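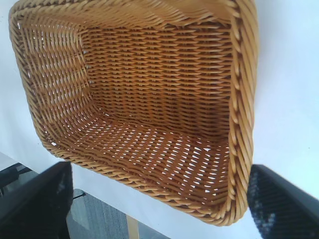
Zabala is a bread subscription run from one bakery on Brustevby Street. We bake two days a week and members collect their loaves from the shop or from a pickup point. Some members ask what to carry bread home in, and the answer is anything that lets air through. A woven basket with an open top, like the honey-tan one with the braided rim, is fine for crusty loaves. Sliced bread should go in a bag. The rest of the questions we get most often are answered on this page.

How do I sign up?
Fill in the form at the counter or send us an email with your name, your pickup point and the size of share you want. Leire Valcárcel handles new memberships and will write back with a start week.

What is in a share?
A small share is one loaf a week. A full share is two loaves and a bag of rolls. The flour comes from the Alluvlow mill, and the kinds of bread change with what the mill has. Rye appears most weeks from February on.

Can I choose my bread?
You can rule out up to two kinds and we will swap in something else. We can't take a different order from each member every week. If you want a particular loaf, call the shop and we will set one aside at the regular price.

When do I pick up?
Thursday from 3 p.m. to 7 p.m. at the shop. The Nornov pickup point opens at 4 p.m. because the van goes there last. Give your last name at the door — you don't need a card or a receipt.

What happens if I miss my pickup?
We hold bread at the shop until noon the next day. After that it goes to the food pantry and we can't refund it. A friend or neighbor can collect for you if they know the name on the share.

Can I skip a week?
Yes. Tell us at least 48 hours before pickup and the week is added to the end of your term. With less notice than that, the dough is already planned and the week counts.

How much does it cost?
A small share is $74 for the term. Ask at the counter for the current price of a full share. You can pay by card, check or cash. If you join partway through a term, you pay only for the weeks left.

Do you bake gluten-free bread?
No. Everything is made in one room with wheat flour in the air, so we can't offer anything safe for people with celiac disease. Some loaves also contain sesame, walnuts or milk. Araceli Escobar keeps the ingredient lists and can send you a copy.

How should I store the bread?
Keep whole loaves at room temperature, cut side down on a board, and eat them within three or four days. Don't refrigerate them. To freeze, slice first, wrap well and toast straight from the freezer. Rolls freeze whole.

Is there a waiting list?
For the shop, no. Nornov is limited to 47 shares — that is what fits in the van — and it is usually full. Write to Leire if you want to be on the list, and say whether you could collect from the shop in the meantime.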